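Search this site
Enter title, author or keyword
Go

The Procedure Behind the Plot: An Interview with the Author of the Carrillo Novels

4 Jan 2022

The third Carrillo novel opens with a coroner's form. Two lines on it have been filled in by the wrong hand, and the remaining chapters work out whose hand it was. The author, who publishes under the single name Plillis, drafted the form before any of the prose.

"I need the document first," Plillis says. "If the form has a box for time of receipt, somebody has to fill in the box, and then I have a character."

The series is set in Culbridge, a river town with a county courthouse, a closed paper mill and a police department that shares its evidence room with the parks office. Carrillo is a records clerk with no badge and no authority to question anyone. Plillis considers this a technical constraint.

"A detective can knock on a door. A clerk has to wait for paper to arrive. It slows the book down, and I have to plan the delays."

The planning is done in a ledger. Each chapter gets a row, with columns for what Carrillo knows, what the reader knows and which documents are in circulation. The ledger for the new book, The Iretti Deposition, reached 1419 rows before it was cut. Most of the rows were single exchanges of dialogue inside one hearing.

"The hearing was too long. It was correct, but it was too long. I removed a second expert witness and the whole middle section closed up."

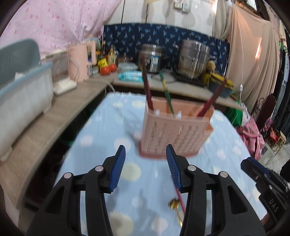
Gripper fingers and a red stick with a gold ornament, on a polka-dot cloth.

The Iretti of the title is a property surveyor whose sworn statement is found to be missing 2 pages. The plot depends on page numbering, and Plillis spent most of June on that question alone. The draft went through three numbering schemes. In the final version the missing pages were never numbered at all, and a careful reader can establish this by chapter 15.

Plillis does not regard that as a twist. "A twist changes the facts. The facts are on the page from the start. I change the order in which they're filed."

Violence in the books is brief and usually reported secondhand, in a statement or a phone log. Asked whether thriller readers object, Plillis says some do. "The letters I get are about pacing or about procedure. The procedure letters are longer. One reader corrected my rule on late exhibits, and the paperback has the correction."

Courtroom dialogue is written last. Plillis drafts the answers first and fits the questions to them, then reads the result aloud at transcript speed. Lines that cannot be taken down by a court reporter are shortened.

A fourth Carrillo novel is under way. It has a ledger and a working title - not disclosed - and it leaves Culbridge for the first time, for a state archive with a flooded lower level. Carrillo is sent there to retrieve one box.

"The box is there," Plillis says. "The inventory is the problem."

Related items
Reading order: the Carrillo novels
Review: The Iretti Deposition
Legal thrillers without lawyers
Unreliable documents in crime fiction

Contact us | Copyright 2022 | Back to top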